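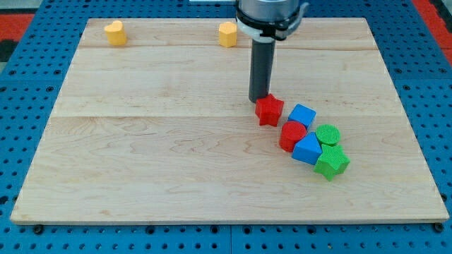
What is in the Prarnov roller data?

Measurements of fluted and smooth rollers taken on the regrinding line at the Brirkau plant, with one row per roller per inspection. The table has 2981 rows.

Contents

rollers.csv is the main table. Columns: roller_id, type (fluted, smooth, rubber covered), face_length_mm, diameter_mm, runout_um, hardness, flute_profile, inspected_month, disposition.

profiles/ holds the flute traces. Each trace is a text file with 1000 points, evenly spaced along one flute pitch. The file name is the roller_id followed by the inspection number. Smooth and rubber covered rollers have no trace.

codes.txt explains the disposition codes. RG is regrind, RC is recover, OK is return to service, SC is scrap.

How it was collected

Rollers came in from corrugating and board laminating lines run by Sibiya and by Pornimance. Each was cleaned, left overnight in the measuring room, and checked on a bench with a dial gauge at both ends and the middle. The runout column gives the largest of the three readings. Hardness was taken on the journal for rollers inspected before November and on the face after that, so do not compare the two groups directly.

Known problems

Some 1000 rows have no flute_profile value. Most of these are smooth rollers, but the older fluted ones from Sibiya were entered the same way.

Diameter was typed in by hand until version 2. A few entries are in inches. Anything under 30 in diameter_mm should be treated as suspect.

roller_id was reused when a scrapped roller was replaced. Join on roller_id and inspected_month together.

Use

The table is fine for estimating wear between regrinds. It does not include line speed, paper grade or steam pressure, and it should not be used to set maintenance intervals for a different plant.

Changes

Version 2: diameters read from the gauge, codes.txt added, duplicate Pornimance rows removed.
Version 1: first export.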